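Rowing machine at the rec center keeps resetting my damper, or I'm losing my mind
Posted in: Gyms, Classes & Equipment

minitz_rower

I've been going to the Fostton rec center since May, mostly for the 6 a.m. rowing class, which I signed up for under the impression that sitting down would be involved. It is, technically.

My problem is the damper lever. Our instructor tells everyone to set it at 4. I do this. The guy on the next machine has his on 10 and looks like he's starting a lawnmower, and yet his split is slower than mine on the short pieces and faster on anything over a few minutes. When I tried 10 myself I got a great number for eighty seconds and then had to go look at the water fountain for a while.

So is a higher setting harder, or better, or just louder? I asked at the front desk and was told "it's like gears," and then the phone rang. Also, my lower back is grumpy the day after class and I'd like to know if the lever is to blame or if it's me. I'm 51 and reasonably fit, if you ask me and not my kids.

Third thing, while I'm here: the Riedl machines at the far end give me different numbers from the ones by the door at the same setting. I'm not imagining this. I wrote them down.

12 replies hidden, showing top 3

Jeanine Bakker

Taught rowing classes at Narkmont for 6 years, so I've given this speech before, usually to the backs of people's heads.

The lever controls how much air gets into the fan housing. More air means the flywheel slows down faster between strokes, so each pull feels heavy, like a wide slow boat. Less air and it keeps spinning, so you have to be quick to catch it. The lever doesn't set how hard you work. Your legs do that. You can wreck yourself on a 3 if you put your mind to it.

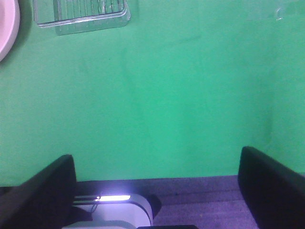
Your neighbor on 10 is doing slow deadlifts with a chain attached. Some big strong people like it for very short sprints. For a 45-minute class it mostly tires out the back, and that may be part of your trouble, though if you've been on 4 most of the time I'd look at your stroke first. The usual culprit is opening the back too early. Push with the legs, keep your arms straight and your body leaning forward until the legs are nearly down, then swing back, then pull. On the way up, go in the opposite order and take your time. Nearly everyone rushes the seat forward as if somebody else wants it.

As for the machines disagreeing, the number on the lever is only the lever position. A fan cage full of lint moves less air than a clean one, so a dusty machine on 4 can feel like a clean one on 2. Look in the monitor menu for something called drag factor or drag. Row for a few strokes with it showing, and move the lever until it reads what you want. I start most adults somewhere between 110 and 130. Then use that same reading on every machine and ignore the lever number.

If the back is still sore after a couple of weeks of that, or you get pain running down a leg, quit rowing and see a physical therapist.

fostton_phil

Put it on 10. If it isn't heavy it isn't exercise. I have rowed on 10 for years and the only thing wrong with me is my back and one shoulder.

quietcarpet

Jeanine's answer is the good one. I'd only add two things about Fostton in particular.

The end machines are near the dryer vent from the towel room, so they eat lint all day. Staff vacuum them when asked, in the sense that they write it on the clipboard. I asked in spring and one did get cleaned, and I suddenly had to drop the lever to get my old drag back.

Also check your foot straps. The strap should go across the widest part of your foot. I had mine too low for a whole session and was hauling myself up the rail with my toes, which my hips noticed before I did. The 590-meter pieces in that class are an odd distance and I have no explanation for them. I think she likes watching us do the math.

minitz_rower

Thank you both, and Phil. Found the drag screen this morning. The one by the door said 124 on 4 and the one at the end said 88 on the same setting, so I have been vindicated and told two people in the parking lot. I'm working on the back thing. Apparently I do rush the seat.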